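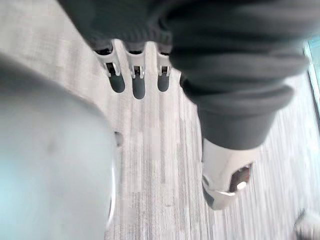 Prepared by Soledad Sotomayor, Facilities Inspection
Flaltstead Annex, Room 22

FLOOR AND ROOM SAFETY CHECKLIST, FORM 1194

Area inspected: 600 square feet, including the entry from Acharya Hall. Inspection began at 9:15 a.m. Items are marked Pass, Pass with comment, or Action. Items marked Action remain open until signed off by this office.

1. Walking surface free of standing liquid
Pass.

2. Surface finish intact
Pass with comment. The finish is dull along the approach to the sink. Slip resistance was tested at three points and met the building standard at each. Retest in April.

3. Seams and edges flat
Action. The seam nearest the entry has lifted over a length of 5 inches. Terkell has been asked to re-bond it under the existing service agreement. Mark the seam with yellow tape until the repair is complete.

4. Thresholds secure
Pass. One screw was tightened during the inspection.

5. Cords and hoses kept out of the main aisle
Pass with comment. An extension cord had been run across the aisle to reach the wall outlet. It was moved during the visit. A second outlet has been requested twice, and the request is still with the electrical shop.
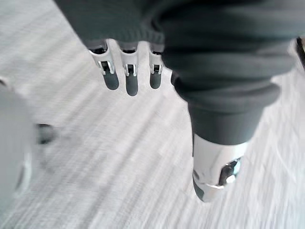 Floor surface, Room 22. See items 1 through 3.

6. Fabric covers and other soft goods clear of the floor
Pass. Covers should not be stored on or under the heater cabinet. Covers with loose threads or open hems are to be set aside for mending before further use.

7. Cleaning products labeled and stored
Action. One spray bottle of Clendex floor cleaner had no secondary label. The bottle has been removed. Replacement labels are available from the supply window. The safety data sheet on the door is the previous edition and must be replaced.

8. Cleaning log current
Pass with comment. Entries are complete, but several carry no initials. Each entry must be initialed by the person who did the work.

9. Lighting adequate at floor level
Pass.

10. Exit path clear and door closes fully
Pass with comment. The closer is slow in the last few inches of travel. Adjustment is scheduled with the next round of door work.

Open items: 3 and 7. Room 22 may remain in use while these are corrected. Send written confirmation of each repair to Facilities Inspection, with the form number in the subject line.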